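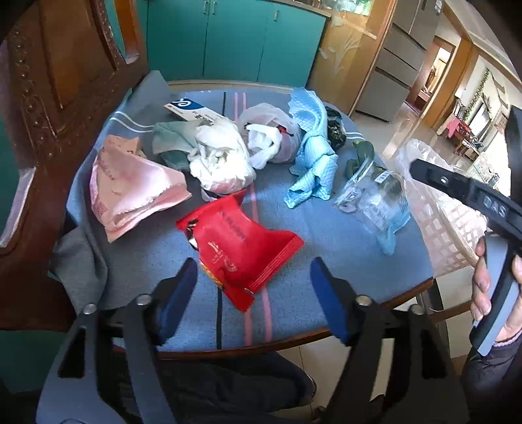 A red snack packet among the groceries on a striped tablecloth.

Lost chapter of The Mesine Lamplighters to see print at last
02/01/2019

Readers who grew up with The Mesine Lamplighters, and who have spent their adult lives explaining to other people what it is, will be pleased to hear that the book is coming back into print in February. It will be longer than before, and it will finally include the chapter with the goose.

The new edition comes from Fahy, the small children's publisher in Ernside, and restores a chapter cut from the original by an editor who thought it "rather a lot of goose". The typescript had been sitting in a box file at the author's old school, under a label that read "Boilers".

For anyone who missed it, the story follows a pair of sisters hired to light the lamps in the hill town of Mesine, where the mayor has banned the dark on grounds of cost. It was never a bestseller. It did, however, get into a great many school libraries, where it was borrowed by children who then moved house and took it with them. Clean second-hand copies are hard to come by, and most of the ones on offer have had the map coloured in.

The job of putting the text back together went to Noreen Ní Chonaill, who first read the book at the age of nine and has been cross about the ending ever since. She spent much of last year comparing the typescript with the printed version, and found 362 differences. Most of them are commas.

"I'd hoped for a secret twin or a hidden will," she said. "What I mainly got was semicolons. But the goose chapter is lovely, and it does explain why the mayor only has one boot by the time they reach Drorberg. I'd wondered about that boot for 35 years."

The restored chapter runs to 70 lines of verse and a fair amount of prose, and falls between the flood and the trial. Ní Chonaill says it is easily the silliest thing in the book, against strong competition. It also gives a speaking part to the baker's aunt, who in the old version is mentioned on the first page with great ceremony and then never heard of again.

Fahy has kept the original ink drawings, including the one of the lamp shop that was printed upside down in every previous edition. It will now be the right way up. The firm has already had a letter objecting to this.

The made-up words have been left alone as well, so "snuffle-wick" and "grimbly" are safe for another generation, and teachers can look forward to seeing them in spelling tests. A suggestion that the book might carry a glossary was dropped after a trial reading at Ernside Library, at which the children present said they knew perfectly well what grimbly meant, and the adults did not like to ask.

There will be a launch reading at the same library, with 3 of the chapters read aloud and squash afterwards. Places are free but need to be booked at the front desk. Children under seven should bring a grown-up, and grown-ups bringing their own old copies are asked to check first whose name is stamped inside.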